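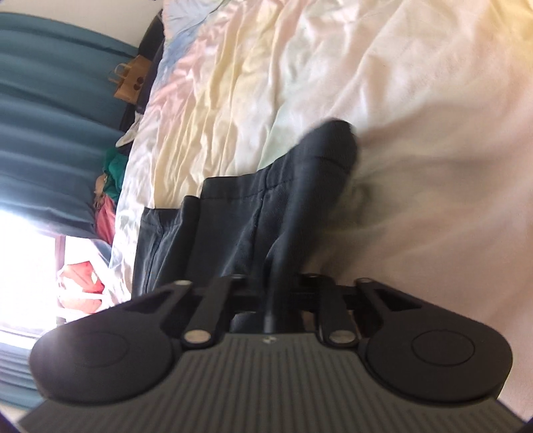 Black garment on a pastel bed sheet.

Folding (laundry)

Folding is the last step of doing the wash, and the one I put off longest. It means bending clean clothes into flat shapes so they stack in a drawer or on a shelf. Pants usually go in half leg over leg, then in thirds from the hem up. My aunt in Navarrete rolls hers instead, and she gets 21 pairs into one drawer (I've never come close!).

Most people I know fold on the bed, mainly for the space. Shops use a board. Igor Kopecký taught me the board way when I worked Saturday shifts at Cellstead, and we'd get through 300 shirts before closing.

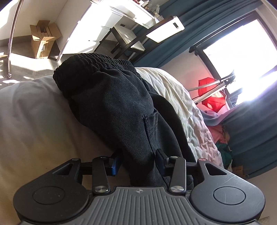
Elastic waists are a bit of a pain, as they bunch up and make one end of the stack fatter. I flip every second pair around and that evens it out. Heavy sweaters should be folded too, because hangers stretch the shoulders. Linen creases whatever you do, so I hang mine and iron it later.

See also: Ironing, Clothesline, Dresser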